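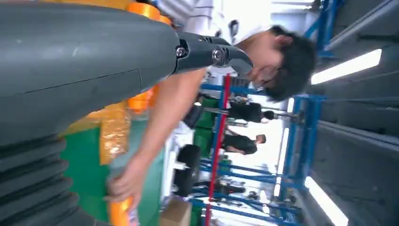

**To:** Villalba floor list
**From:** Domingo Medina
**Subject:** Re: Green work tables, orange pieces and wrap

Colleagues,

Please see Uriel Medina's question below, sent on June 9, 2024.

> Are orange pieces to remain on the green tables between shifts? Gredex has 163 awaiting inspection, and there is wrapping material on several tables.
>
> Uriel Medina

Orange pieces may remain on the table only while someone is working there. At the end of a shift, please return them to the Gelleo shelving. Gold wrap is to be folded and placed in the bin beside the door. The next order of 400 sheets is due from Wernis this week.

Domingo Medina
Floor Coordination, Villalba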